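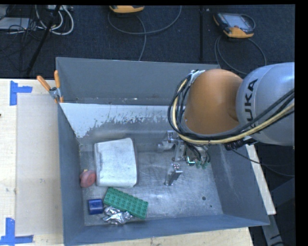

Fond de bac, métal gris : une plaque de briques à picots, du papier alu froissé et le reste de la bande.

Le bac à tout, mode d'emploi

Chaque atelier possède son bac à tout. Le mien est en métal, grand, gris, et il avale ce qu'on lui donne depuis des années sans jamais rien rendre de lui-même. Elin Gronow, qui tient la rubrique rangement de Provholm, conseille de le supprimer. Je lui souhaite bien du courage.

À défaut, on peut le tenir en respect.

Videz-le une fois par mois, jusqu'au métal. Les petites pièces plates se plaquent dans les angles et un coup d'œil par-dessus le bord ne suffit pas.

Les jouets de construction repartent chez les enfants le soir même. Une plaque à picots ramasse toute la poussière de l'atelier : eau tiède, savon, vieille brosse à dents, et on la laisse sécher picots en bas.

L'alu froissé, lui, n'est pas un déchet tout de suite. Roulé en boule et humidifié, il enlève les points de rouille sur les outils chromés. Évitez le chrome auquel vous tenez – je parle d'expérience.

Pour les rayures au fond, ne faites rien. J'ai essayé la pâte à polir, 40 minutes de travail à genoux, et j'ai obtenu des rayures brillantes. Un chiffon, du vinaigre blanc dilué, on rince, on essuie bien.

S'il y a un trou dans le fond, glissez une feuille de carton dessous avant d'y jeter des vis. Les miennes vivent toujours sous l'établi.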